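Kitchen tile
From the Restska household wiki

Kitchen tile is the hard covering people put on the walls and floors of the room where they cook. Most of it is fired clay, though you'll also find glass, stone and even metal. I've been setting the stuff on and off since I helped my uncle with his place, and I wrote most of this page, so forgive me if it leans toward the things I like (walls, mainly – floors hurt my knees).

History
People have been sticking fired clay to buildings for thousands of years, and it got cheap enough for ordinary kitchens once factories could press it from dry clay dust. The plain white wall tile took off when everybody got worried about germs. White showed the dirt, so you knew when to scrub! Otis Calloway, who edits the bathroom page, thinks the fashion started in hospitals and moved into homes from there, and I'm inclined to believe him.

Glazed and unglazed
A glazed tile has a glassy skin melted onto it in the kiln. It wipes clean, and it's what I'd put behind any stove. Unglazed tile is the same color all the way through, so a chip hardly shows, but some kinds drink up oil like bread. I once sealed an unglazed floor twice and still got a ring where the olive oil bottle sat. 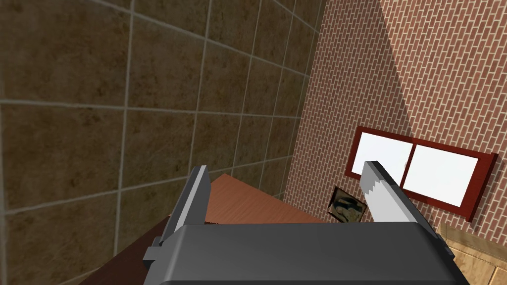
Wall tile and floor tile aren't the same animal, even when the store puts them on one shelf. Wall tile is usually softer and thinner, which makes it a pleasure to cut, and it will crack if you put it under a table leg. Floor tile can go on a wall if the wall can take the weight. You also have to decide how much wall to cover, and I go back and forth on this one. A tiled wall like the one in the picture is something I'd happily live with, but plenty of people stop at a short strip above the counter and paint the rest.

Grout
Grout fills the joints. Sanded grout is for wide joints and unsanded is for narrow ones, and mixing them up is how I ended up redoing my sister's pantry on a Saturday. Hwa-young Pyo swears by gray grout behind the stove and I've come around to her side, as white goes yellow there no matter what you do.

Cleaning
Warm water and dish soap will handle most of it. Keep vinegar away from marble and limestone – the acid eats the polish. For old grout I use baking soda paste and a toothbrush, plus a radio.

See also: Backsplash; Thinset; Tile saws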